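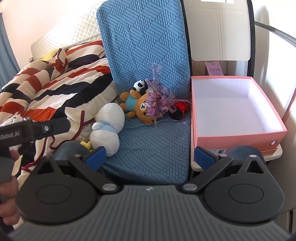 Search this forum Go

Handheld demos, toy sorting: does wrist-only view hold up?
Posted Sep 27, 2023 by Mounir Ouali

We trained the Dornis policy on 2000 handheld demonstrations of plush toys going from a chair into an open box. Wrist view only, no external camera. On the arm it places 904 of 1000 held-out trials. Most failures are grasps on overlapping toys. Has anyone got better numbers with the same input?

ifilali wrote:
Which split? If the held-out trials use the same rooms, 904 says little about transfer. We ran Ghauri in June with new rooms only and lost far more on placement than on grasping.

Mounir Ouali wrote:
Same rooms, new toy layouts. I have 100 trials in unseen rooms, not scored yet.

venance_k wrote:
Check the backgrounds before blaming the grasp. Patterned chair cover, striped blanket, ribbons trailing off a fake flower: the encoder has plenty of edges to latch onto. Plain covers helped us.

ifilali wrote:
Disagree. Plain covers raise the score in the lab and lower it everywhere else. Keep the clutter, vary it more.

venance_k wrote:
Depends on demo count. With 232 demos we could not afford the variance. At 2000 you may be right.

flirholm2 wrote:
Do you filter demos where the operator's knees are in view? Ours correlated with approach direction and the policy picked it up. Masking the lower image fixed part of it but also hid the finger pads at close range.

Mounir Ouali wrote:
No filter so far. I will rerun with a mask above the pads and post both scores with the unseen rooms.

ifilali wrote:
Please report grasp and placement separately.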